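Chapter 7
Heat on the Move

I grew up in Drinlow, in a house where the kitchen was warm and my bedroom was freezing, and I spent a lot of October nights wondering why the heat wouldn't just come upstairs. It did, of course - slowly, and mostly through the ceiling. This chapter is my long answer to that question. Have your notes on temperature from Chapter 6 handy!
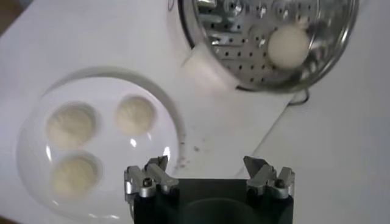
Figure 7.1 Three pale, round balls in a clear glass bowl.

Conduction comes first. Grab a metal railing on a cold morning and it feels colder than the wooden bench beside it, even if both are sitting at 32 degrees. The metal pulls heat out of your hand faster, and your skin reports the loss. 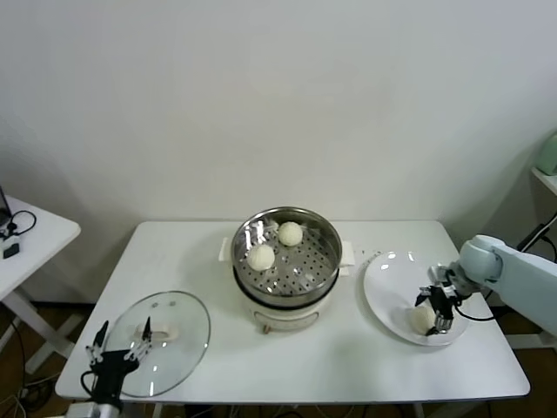
Convection is heat carried along by a moving liquid or gas, and it's my favorite of the bunch (radiators, sea breezes, soup - it's everywhere). Steamers depend on it. The rows of small holes in a tray like this one let steam travel up to the buns, and a lid, when it's on, keeps much of it from drifting off. We'll work out the numbers on page 119.

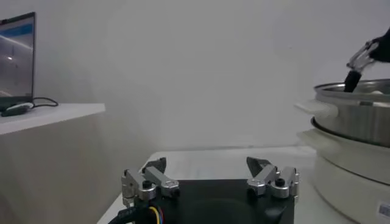
One reader in Brultthorpe wrote to say that I'd left out radiation in the last edition's opening, and that sunlight deserved better. Fair enough! It now gets Section 7.3 all to itself.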